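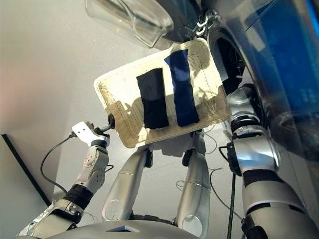
Black and blue cloths on the cream tray.

2024-01-27, card bench

Adhesive and ink trials for the spring challenge cards. Continues from the sheet Eldana Belay left in the folder. Same base card throughout, the Furnen smooth white, scored on the long side and folded with the bone folder before anything was stuck down.

Stamping first. Three inks on the layered leaf set: the Jemal dye pad, the Jemal pigment pad and the old Gritton pad with the cracked lid. Dye ink gave a clean edge on the first press and a slight halo on the second layer. Pigment ink stayed sharp on both layers but smudged under a fingertip at 9 minutes and was fine at 19. The Gritton pad is too dry to be useful on the solid leaf. It does still work for the outline stamp, so I have kept it and written OUTLINE ONLY on the base.

Embossing powder over pigment: good. Over dye: patchy, as expected. I wiped the card with the anti-static bag before every pass except cards 4 and 5, where I forgot, and both have stray specks along the fold. Discard those two from the comparison. 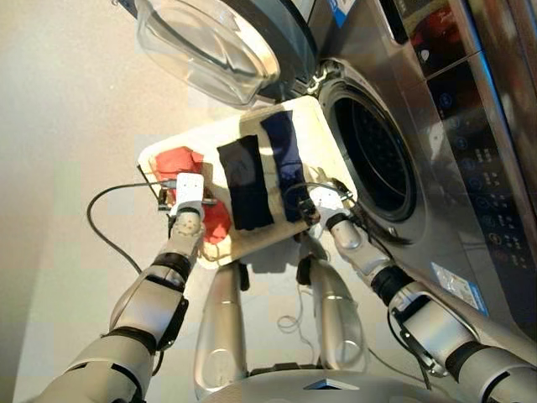 Ink colours for the main panel are still not settled. Chaltu Feyisa wants a soft green and I have been leaning towards grey on cream. A washing machine with a brushed steel front and a dark grey rubber seal round the drum is close to the pairing I mean: mid grey for the panel, dark grey for a narrow ring round the sentiment. Tried it with a 2 mm ring and a 4 mm ring. The 2 mm ring tears when it comes out of the die unless the card is backed with waxed paper. The 4 mm ring comes out whole but looks heavy beside the fine lettering. Next attempt is 3 mm, cut by nesting two circle dies and taping both down.

Adhesives, on the same grey panel:

Wet glue, thin line: holds, warps the panel slightly, flat again after a night under the books.
Wet glue, full cover: warps badly. No.
Tape runner: quick, lifts at the corners when the card is flexed.
Foam pads: hold well, but the finished card is too thick for the standard envelope.
Double-sided sheet: best result, no second chance at positioning.

Mihret Dinsa asked whether the sheet adhesive could go on before die cutting. Yes, with the backing left on both sides. The blade picked up a little gum after several passes - cleaned it off with the rubber block.

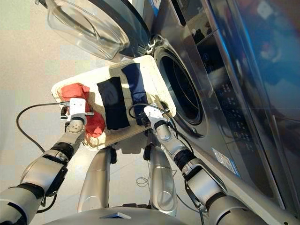
The drawback with the sheet is cost per card, so I would use it for the ring and the sentiment only and put the main panel down with a thin line of wet glue. Asnakech Gudeta is making up one card that way and will post it to herself to see how it travels.

Stock: 187 blank bases left in the Furnen box. Envelopes are short. The Wostis order, number 2111, has the envelopes and the replacement cutting plates on it and has not been marked as sent. The current top plate is bowed and needs a shim on the left side to cut evenly. One sheet of copier paper is enough; two sheets marked the card.

To do
3 mm ring, grey and green versions.
Repeat cards 4 and 5 with the bag.
Ask Sibel Özkan for the loan of her small leaf die.
Test the pigment ink on the cream card - only white done so far.
Fix the final colours before the April challenge list goes up.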